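Cudden Reading Room - minutes of the furnishing meeting

17 Jun 2021

Present: Lorena Palma (chair), Gervasio Zúñiga, Gisela Jara, Brenda Herrera (minutes)
Apologies: Sverre Forsberg

1. Minutes of the last meeting
Agreed with one correction. The Tuseo quote for shelving was $762, not $726. Brenda to amend.

2. Children's corner
Gisela went through the layout. The mesh rack stays in the back left corner, with magazines and picture books on top. Gervasio asked for the bottom tier to be used for board books so that smaller children can reach them. Agreed.

The wire basket stays on the left wall. Lorena would like the clock moved out of it and hung where it can be read from the door. Gisela prefers it low down, as the children like to look at it. Left until the next meeting.

The small whiteboard and easel will be used for the story of the week. Markers to be kept at the desk - the last set dried out with the caps off.

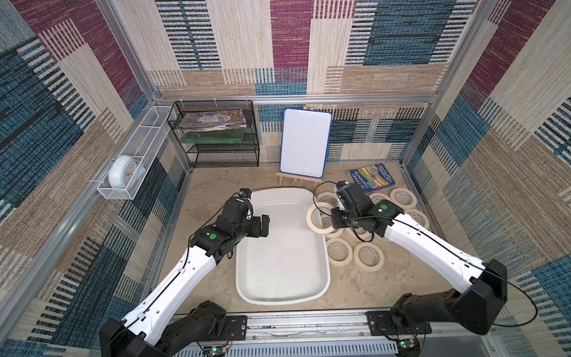

Children's corner: rack, easel and tub.

Gervasio said the white tub is a good size for returned books and asked that it stay in front of the easel. Brenda thought it would be in the way at story time. Agreed to try it there until the end of August and then look again.

The 91-Storey Treehouse was left lying flat at the back right. Gisela to check whether it is ours or a donation, and label it if needed.

3. Wall covering
The patterned panels in teal, maroon, beige and cream were discussed. Gisela finds them busy next to the picture books. Lorena and Gervasio like them. A plain replacement from Cabral would cost $800 before fitting. No change this year.

4. Spending
Spent since the last meeting: $189, all on book covers and labels. Receipts are with Lorena. She asked that anyone buying supplies write the purpose on the back of the receipt.

5. Shelving for the main room
Tuseo can hold its price for 5 weeks. Sverre had sent a note in favor of going ahead. Gervasio wants the long wall measured again first, as the heater sticks out further than the plan shows. Gervasio to measure and send the figures to Sverre.

6. Other business
The Troteo box of donated puzzles has not been sorted. Brenda and Gisela will go through it and set aside any with missing pieces.

Next meeting: date to be set by email once Sverre is back.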